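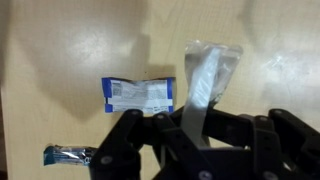

*Weißes Päckchen mit blauen Enden und Silberfolie auf dem Holztisch, rechts ein Klarsichtbeutel im schwarzen Greifer.*

# »Glatt streichen ist verboten«

Lakshmi Hegde sammelt Verpackungen von Süßigkeiten und Knabberzeug, und zwar nur die kleinen: Einzelportionen, Probierpäckchen, das, was im Hotel neben der Kaffeetasse liegt. 3073 Stück stehen in ihrem Verzeichnis. Die meisten lagern in flachen Kartons im Arbeitszimmer ihrer Wohnung in Gitthorpe, ein kleinerer Teil ist seit Dezember als Leihgabe im Heimatmuseum Plonside zu sehen.

Angefangen hat sie als Studentin. »Mein Großvater schickte mir Pakete, und zwischen den Sachen steckten immer ein paar Bonbons von Acharya. Die Firma gab es nur in seiner Stadt. Als sie zumachte, hatte ich noch neun Papierchen in einer Schublade. Die habe ich behalten.« Danach habe sie zunächst nur Papier aufgehoben, Folie kam erst später dazu.

Folie macht ihr bis heute die meiste Arbeit. Papier lässt sich flach lagern und bleibt flach, beschichtete Folie stellt sich wieder auf. Dazu kommt der Glanz. »Silber ist schlimm. Man sieht jeden Fingerabdruck und jede Knitterfalte, und wenn man es unter der Lampe anschaut, sieht man vor lauter Licht den Aufdruck nicht mehr.« Sie dreht solche Stücke deshalb so lange, bis sie die Schrift lesen kann, und schreibt dann ab, was darauf steht.

Viele Sammler öffnen die Päckchen an der Naht und pressen sie. Hegde hält davon wenig. »Glatt streichen ist verboten, jedenfalls bei mir. Die geprägten Enden gehören dazu. An denen erkennt man oft, auf welcher Art Maschine verpackt wurde. Wenn ich die platt drücke, habe ich nur noch ein Bildchen.« Den Inhalt nimmt sie allerdings heraus, möglichst durch einen kurzen Schnitt auf der Rückseite. Einmal hat sie das bei einer Lieferung Nougat unterlassen. Den Karton musste sie wegwerfen.

Jedes Stück kommt in einen eigenen Klarsichtbeutel. Hegde bestellt sie bei Clernholm, immer 300 auf einmal, und lässt sie oben offen. »Geschlossene Beutel sehen ordentlicher aus, aber es riecht nach ein paar Jahren darin.« Auf die Rückseite des Beutels schreibt sie mit Bleistift auf einem Klebeetikett die Nummer, das Jahr und den Fundort. Bei Stücken mit Strichcode notiert sie auch die Ziffern, sofern sie zu entziffern sind. Gelingt das nicht, bleibt die Spalte im Verzeichnis leer — geraten wird nicht.

Auf die Frage nach dem Wert der Sammlung winkt sie ab. Für ein gut erhaltenes Bonbonpapier aus den Fünfzigerjahren werde gelegentlich etwas bezahlt, für das meiste andere gar nichts. Getauscht wird trotzdem. Etwa 420 Dubletten hat sie zurzeit abzugeben, vorwiegend Kekse und Kaubonbons. Gesucht werden Portionspäckchen aus Bahn- und Schiffsrestaurants, auch beschädigte.

Am Abend nach unserem Gespräch wollte sie noch die Neuzugänge eintragen. »Das mache ich am liebsten nach acht, wenn das Telefon nicht mehr klingelt. Zwei Stunden, dann ist der Tisch wieder frei zum Frühstücken.«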